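Murkside Shared Workshop — Home Gripper Build
Session 8 notes: pads, linkages and first fit
Tutor: Panya Suwannarat

By now your linkage arms should swing freely by hand. If they bind, go back to the bushing fit from session 7 before doing anything tonight.

**Fitting the pads**

1. Screw the mounting block to the finger, but leave it loose enough to turn.
2. Clean the face of the block. Glue won't hold on a greasy surface.
3. Cut the foam with a new blade, in one pass if you can.
4. Press for 60 seconds, then leave it alone until the glue cures.
5. Square the two faces to each other and tighten.

Set the gripper over a clear stretch of bench and look down along the fingers. Line the gap up with your test cylinder before you try closing on it. 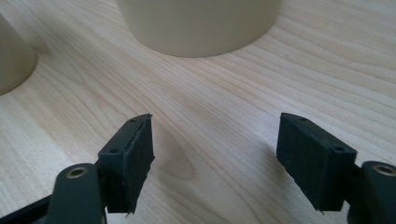 *Fig. 2. Pads open, larger cylinder ahead of the gap. Note the ragged foam edges.*

Frayed foam like this should be trimmed. A loose corner can fold under the pad and change the grip — on the Ratska design there isn't much travel to spare. Check both pads, including the lower tips.

The brass-coloured rings are the bushings in the linkage arms. Don't oil them near fresh foam.

**For next week**

Bring your own test object, nothing over 83 mm across. Read the Gumenlow handout on servo limits and write down your open and closed positions.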